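Which order should I watch the Kivunthorpe films in?

Asked in Film and Animation

My library has the full Kivunthorpe set on disc and I want to watch it with my daughter, who is 14. The box lists the films by release. A review I read said to go by story order, which puts the prequel, Ernov, first. It also said the short film is optional. We have the set until Sunday. Does the order matter, and is it all fine for her age?

2 answers

Asuka Kaneko
Accepted answer, 252 votes

Go by release. Ernov was made last and it assumes you already know who the ferryman is. If you start there, the big scene in Bavdale gives you nothing, and Bavdale is the best of them. 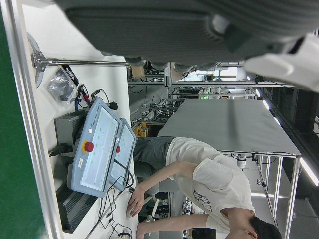

Reading time: 2 min

My order would be Kivunthorpe, then Bavdale, then the short, then Ernov. Don't skip the short. It's on the second disc under extras, and it explains why the sister is missing at the start of Ernov. Watch with subtitles if she's okay with that. The English dub of the first film changes a few lines, and one of them is the last thing the grandmother says.

On age, the first two are mild. Ernov has a drowning and a long hospital section. My son saw it at 12 and was quiet for a bit but liked it.

Edit: someone asked about the director's cut of Bavdale. It adds the market sequence and a longer ending. See the regular one first.

vishwakarma_fan
31 votes

story order worked for me but I had seen them all before. the short is kind of boring imo. also check disc 3, ours from the library was scratched and froze near the end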